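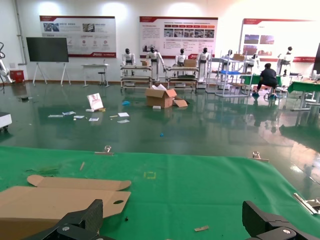

Flat carton blank on the mat-covered table, February 14, 2025

Progress report: Usow reissue on vinyl
Prepared by Nathalie Nijs for Kristof Van Dijk

Transfers
All the tape we could find has now been transferred. Joris Maes did the work over 2 sessions and has 73 minutes of usable music, including four songs left off the first release. One reel (the live set from Jirnitow) has a dropout in the opening verse of the second song. We have a cassette copy of the same night and Joris will patch the gap from that. The sound will dip for a few bars.

Mastering
Sides A to C are approved. Side D runs long and the cutting engineer has asked us to lose a song or accept a quieter cut. Korkor Zakaria, who wrote most of the material, prefers the quieter cut – I agree with her. New test pressings will be needed for that side only.

Rights
Signed agreements are in from everyone who played on the record except the trumpet player. Wim Wuyts has written to him at his last known address and is trying the old Dimitriou label office as well. The trumpet is on one song. If there is no answer before we go to press, that song comes off and the side D problem goes with it.

Sleeve and booklet
The front cover is done. The booklet text is in its second draft and still needs dates for the early concerts. Clirkitz has quoted for the printing.

Orders and spending
The pressing run stays at 4000 copies. We have spent 62 per cent of the grant, mostly on transfers and mastering. The next large bill is the deposit to the pressing plant.

Release is still planned for June. I need a decision from you on the quieter cut before the plant will book us in.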